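Posted in Kitchen & Home > Cleaning Plastics
August – asked by Alexiou

Hi all, hoping one of you lovely people can help. I have a yellow plastic measuring jug that I've used for pancake batter for 12 years, and it has started to smell of onion gravy, entirely my own doing. Dishwashing liquid hasn't shifted it, and I'd be heartbroken to throw it out – it pours so nicely from that little spout. I usually mix in a glass bowl on the dining table and only measure in the jug, if that matters.
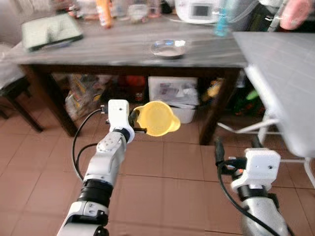

Zikby reckons bicarb is the way to go: 2 heaped tablespoons, filled up with warm water and left overnight, then a good rinse in the morning. Do go gently with the scourer, my dear, as scratched plastic hangs on to smells (and turmeric, ask my poor colander!). If it still whiffs, do it again and stand the jug outside in the sun for an afternoon.

Illance
just get a glass one

Uvance
I'd try Zikby's way first, then white vinegar on its own if that fails. Mine took 3 goes after a curry, but it's been lovely ever since. Store it without a lid on, too – they go musty so quickly in a closed cupboard.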